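Hanging patterned wallpaper in a three-sided alcove

Filed under: Walls and finishes
Updated February 17, 2024

An alcove is harder to paper than a full room. The walls are short, both internal corners are in plain view from the front, and a large repeat leaves little room to hide an error. The method below is for paste-the-wall, non-woven paper with a straight or half-drop match. Traditional paste-the-paper products need a soaking time and are covered on a separate page.

Tools and materials

Spirit level or laser
Plumb bob
Snap-off knife with a full set of blades
Smoothing brush or plastic smoother
Seam roller
Ready-mixed adhesive for non-woven paper
Acrylic primer
Straight edge, longer than the roll is wide

Preparation

Fill dents and screw holes, let the filler cure, and sand flush. Wipe off the dust with a damp cloth. Prime bare plasterboard with acrylic primer and leave it for 12 hours before papering. Unprimed board takes moisture out of the adhesive and the paper cannot be slid into position.

Check the colour of the substrate. Papers with a pale ground will show a dark patch or a pencil line through the sheet, particularly at the seams. Tint the primer to match the ground colour if there is any doubt.
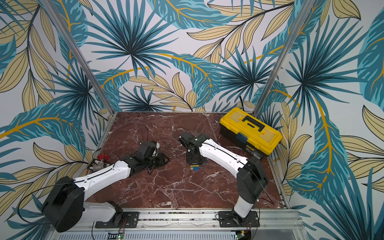

Confirm that all rolls carry the same batch number. Ramiro Gallardo, who tested the Canell and Fura papers for this page, recommends keeping one label from each delivery with the offcuts, as a later patch from another batch will usually differ in shade.

Setting out

Start on the back wall. Find the centre and mark a plumb line. Decide whether the main motif is to be centred on this line or whether a seam is to fall on it. With a large motif, centre the motif. The cut edges then fall at the two corners in equal widths.

Do not trust the corners as a vertical reference. In older houses they are commonly out of plumb, and a drop hung parallel to one will carry the lean across the wall.

Cut each drop to the wall height plus an allowance at top and bottom. For a half-drop match, work from two rolls alternately - this wastes less than cutting every drop from one.
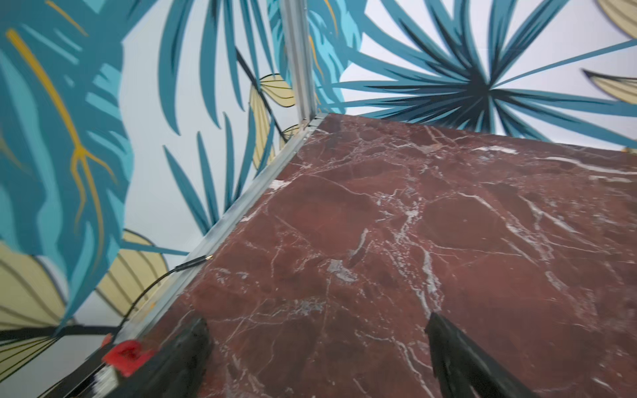
Hanging

Roll adhesive onto the wall slightly wider than the drop. Apply the paper from the top, align it to the plumb line, and smooth from the centre outward. Butt the next drop to it without overlap. Roll the seams lightly. Heavy pressure squeezes adhesive onto the face.

At an internal corner, never wrap a full drop. Cut the sheet so that 12 mm turns onto the side wall. Strike a new plumb line there, then hang the remaining strip over the turn and match at eye level. Any loss of pattern is taken up in the corner.

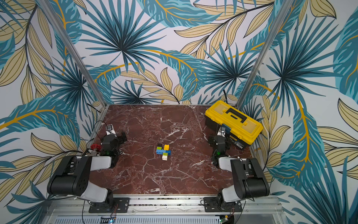

Side walls need a decision about pattern flow before the first strip is cut. An exact match at both back corners is possible only if the walls are plumb, so choose the element most likely to draw the eye and match that one. In a palm print with golden-yellow stems curving over pale leaves, the stems are the element to follow, and a small mismatch in the fine parallel veins of the leaves is much less noticeable. Dénes Farkas pencils a tick on the back of the sheet wherever a strong line meets the cut edge.

Trimming

Crease the paper into the ceiling line and the bottom edge with the smoother. Hold the straight edge on the crease and cut with a new blade. Change blades every second drop - a dull one tears damp paper. Wipe adhesive from adjoining surfaces with clean water before it dries.

Leave the heating off for the first 20 hours. Seams that open slightly during this time can be lifted with the tip of the knife, re-pasted with a fine brush and rolled again.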